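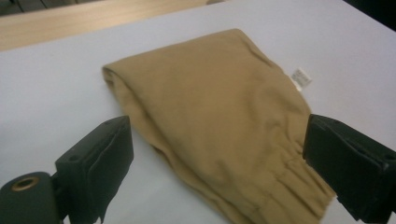
Fernetti trial kit, August, second notebook

Okay, week two with the hand-held gripper from Fernetti and I'm warming up to it! Muireann wants a yes or no on the full package (two grippers, the folding software, 500 demos' worth of storage on their server), so I'm writing down what I'd want to know if I were her.

Knits first. The tan one with the elastic cuff is my favorite test piece so far, soft enough to slump and with that bunched-up end that's a whole different animal from the flat part. I like coming at the cuff with one finger on either side, low to the table. Chih-ming prefers to start at the fold and we've agreed to log both ways and stop arguing.

Pads: the spec sheet says good for 2,103 closes before a swap. Weird number, I've emailed Fernetti to ask where they got it. Marama thinks it's a typo.

Software is the weak spot. Exporting a batch of 100 froze on me at 4:10 this afternoon, came back after a restart, and the file names had all gone to lowercase (why??). Jarrah has a script for that. Support did write back in under an hour, I'll give them that.

Price is still higher than the Rirken quote, but Rirken wants us to buy the arm too, and we have an arm.

To do: dark fabrics, something with a zipper, ask about spare pads. Angus has the charger.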